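Post-Fault Inspection Checklist - Dual-Arm Cell, Router Assembly
Site: Tokard, Millet line
Inspector: Imelda Macaraeg
Cell lead: Mark Anthony Galang
Reason for inspection: protective stop during antenna fitting, January

Result codes: P = pass, F = fail, C = pass with comment

1. Stop and isolation

1.1 Both arms halted on protective stop. P
1.2 Emergency stop buttons tested at the operator side and the rear. P
1.3 Fault log saved before restart. C
Comment: The log shows a force limit trip on the right arm at 42 newtons. The left arm stopped with it, as required. The first restart was attempted before the log was exported. Operators are reminded that export comes first.

2. Workpiece and cable condition

2.1 Housing free of cracks at the contact points. P
2.2 Antennas free of damage. P
2.3 Cables clear of the arm wrists and joints. F
Comment: A thin black cable loops out from the connector area and passes over the wrist of the right arm, then runs down beside it between the loose antennas. The wrist must not be turned with a cable in this position. The cable is to be routed away from the arm before the cell is released.

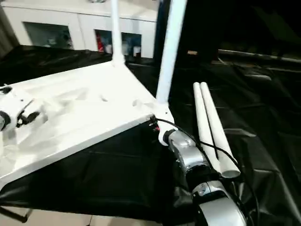 3. Table and covering

3.1 Black sheet fixed flat within the reach of both arms. F
Comment: The sheet is wrinkled and raised on the right side. Folds may shift loose parts during a move. Fit edge clamps and repeat the check.
3.2 Loose antennas held in a tray when not in use. F
Comment: No tray is supplied with the current fixture. One has been requested from Poltier.

4. Arm settings

4.1 Speed limit set to 220 mm per second for fitting work. P
4.2 Reach limit set to 1050 mm on both arms. P
4.3 Force limit matches the approved job file. C
Comment: The Jovix controller held an older job file. The approved file has been loaded and the limit confirmed by Mr. Galang.

5. Release

5.1 Items marked F corrected and inspected again. Open
5.2 Trial run of 45 minutes under supervision. Open

Status: Cell not released. Manual jog only, at reduced speed, with the cell lead present.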